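Report on the visit to the Chaudhary data collection program, Okcombe office

The visit took place in September at the invitation of Madalena Tavares, who manages the Chaudhary program on household handling tasks. The Kultov working group on safe practice was represented by Ayten Keskin and the undersigned. Its purpose was to compare the group's draft rules for hand-held grippers with the rules the program already applies.

The morning was given to documents. The operator handbook runs to 26 pages, of which 4 deal with work in private homes. Written consent is required from every adult in the household before any recording starts, and it may be withdrawn without giving a reason. Mail, medicine and family photographs are to be put away beforehand -- the draft rules mention only photographs, and we propose to adopt the longer list.

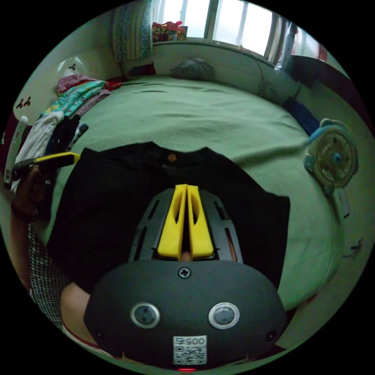

Vitória Abreu, who trains the operators, took us through the rules for garment work. Each gripper carries a printed code, and the code is entered in the session log together with the hand that holds the tool. Operators may not swap tools between hands during a session. Garments are handled on a bed or table and never on the floor. Where the surface is low, the operator is expected to kneel or sit, and a break is due after 8 folding tasks. Ms. Keskin asked whether the break could be waived at the operator's request. It cannot.

Some discussion followed on wrist straps and cables. The handbook says that straps must be kept away from the fingers before closing them, but it does not say who checks this when an operator works alone. Ms. Abreu agreed that the wording is weak and will send us a revised paragraph. 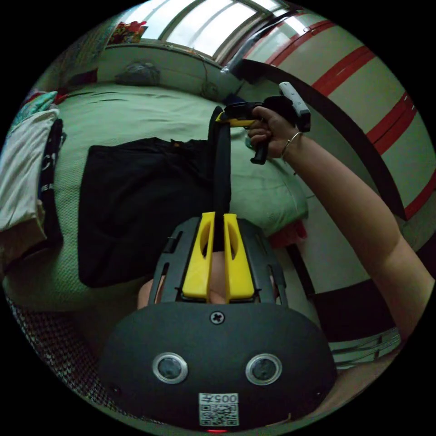 After lunch we turned to jewelry and sleeves. The group's draft would ban all rings and bracelets. The program allows close-fitting items and bans anything that hangs loose, on the grounds that a full ban is hard to apply in people's own homes. We did not reach agreement on this point, and it will go back to the group with both texts side by side.

Thiện Tăng then presented the quality rules. A task is repeated no more than 2 times if the cloth slips, after which the operator moves on and marks the entry as incomplete. Incomplete entries are kept. Mr. Tăng regards this as the most useful rule in the handbook, and we would support including it in the next draft.

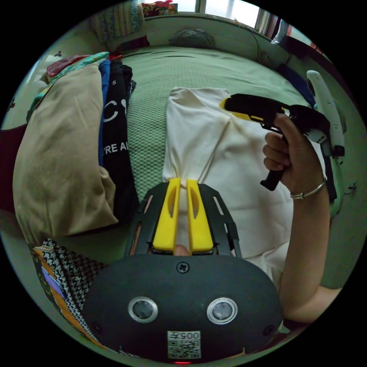

Folding work on a white cloth, with a gripper in the right hand.

Points to be followed up by the group: the list of items to be put away, the paragraph on straps, and the two texts on jewelry. The program has also asked for our form for reporting minor injuries, which will be sent from the Rureck office.

We thank Ms. Tavares and her colleagues for their time and for open access to the handbook.

Lizeth Mosquera
Kultov working group on safe practice

Contact | Copyright Kultov | Back to top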